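Fikex, the turn-by-turn navigation app, gets offline voice commands in April. Kylie Merrick, who runs the speech team at Wenance, the app's developer, answered questions by phone on 19 March 2020.

The current version sends every spoken request to a server. The new one keeps a small recognizer on the phone and goes to the network only for place names it can't match. "The command set is 30 phrases," Merrick said. "Mute, reroute, avoid tolls, next fuel stop. Those have to work in a tunnel."

Response time was the main target. Merrick said the local recognizer answers in 300 milliseconds on the test phones, and that anything over 400 was logged as a fault. Drivers repeat themselves after a longer wait, and the second request cancels the first.

Place names are harder. Fikex stores names along the active route plus a margin of 6 miles on each side. "If you ask for a town outside that strip and you have no signal, it tells you so and keeps the route," she said. An earlier build guessed at the nearest match, and testers disliked it.

Manaia Doolan, who maintains the route engine, joined for the last part of the call.
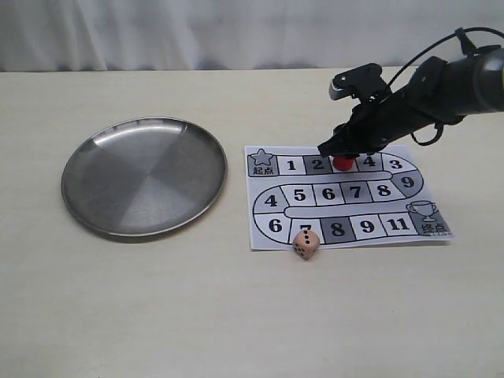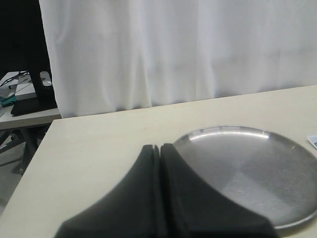
Rerouting by voice uses the same engine as rerouting by touch, Doolan said, with one added check. The route is held as a chain of numbered segments, and a spoken change can only take effect at a segment the car hasn't reached. He compared it to the winding track of numbered squares on the printed game board: "You can change what happens at a later square. You can't change the one you're standing on." Segment numbers are reissued after each reroute, so the log keeps both the old and new sets.

Android phones get the update first. Merrick would not give a date for other platforms.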